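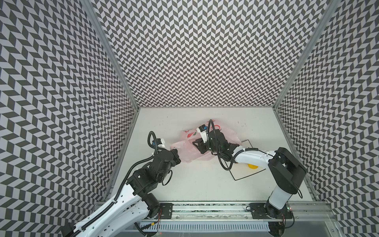
Bag notebook, August 4, 2023: handles on the Arriaga tote

Okay, second try at the rolled handles! I cut the strips 30 mm wide and they still came out chunky, so I'm going down to 11 for the core cord. Edge paint needs 60 minutes between coats (I cheated in February and it peeled, never again). Emiliano Zamudio likes the Nultora lining in mustard. I'm leaning toward the Pistau stripe, but it frays like crazy. Must order more magnetic snaps before the Brekport samples get started.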